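Lovis bench cell - setup and upkeep notes

Hello! If you've landed in this folder you are probably about to switch on Lovis, our two-armed bench cell at Geltbridge, or you've already switched it on and something is beeping. These are my notes on keeping it happy. They started as a text file for me and Azucena Tapia, and then Dulce Quintero asked for a copy, so now they live next to the data. The recordings themselves are in the folder called plerance, one subfolder per session, and there's a bit on those further down.

What's in the cell

Two arms, a gripper on each, a white table, and the task board with the buttons, slider, knob, switches and probe leads. The controller sits under the table and the spares are in the Hinojosa drawer (named after the label on the cabinet, which came with the room).

Starting up

Controller first, then wait for the fan to settle, then the arms. I've done it the other way round more than once and you end up with the left arm refusing to home. Let both arms home with the board off the table. Then put the board back with its long side facing you and run check_board. It takes 44 seconds and moves each arm to a set of points just above the board without touching anything, so keep a hand near the stop button and watch the fingertips. 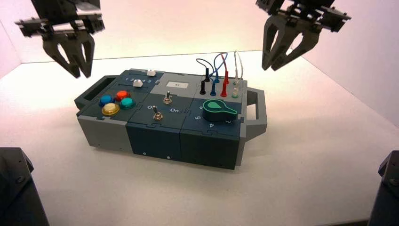

If the tips are off by more than 2 mm at any of those points, don't fudge it in the script, please! I did that in December and spent a whole afternoon working out why every button press landed on the rim. Nudge the board first. If it's still out, run the full calibration, which needs 32 poses per arm and a cup of tea.

Grippers

Wipe the fingers before every session with a dry cloth. The open and close limits are saved per gripper in limits.txt, left and right separately, and they do drift a bit. If you swap a finger, tighten the screws by hand, cycle the gripper open and shut a few times, then tighten them properly - they always bed in a little. Then redo the limits for that side only.

The squeak from the right one is known. Azucena has had it apart and found nothing wrong, so we've left it alone.

The task board

Lift it by the handles, never by the leads. The rotary knob is the bit I check most often, as a loose one still turns nicely but stops matching its numbers, and then your labels are rubbish. Turn it through its whole range by hand and compare with the readout. Give the slider a push along its track too. It picks up dust and goes sticky, and the arm will happily shove the entire board across the table before it gives up.

The probes want plugging back in upright and all the way down. A half-seated plug tips over the moment a finger brushes it.

The recordings

Each session has joint positions, gripper openings, the camera video and a plain text log. The log lists which limits file was loaded, so check that before mixing sessions together. There are 4 sessions marked "refit" from just after we changed the left gripper fingers. They're fine for looking at but I wouldn't train on them.

Shutting down

Park the arms, arms off, controller off. Write what you changed in the log, even if it's only a screw. Dulce reads it every morning and she will come and find you.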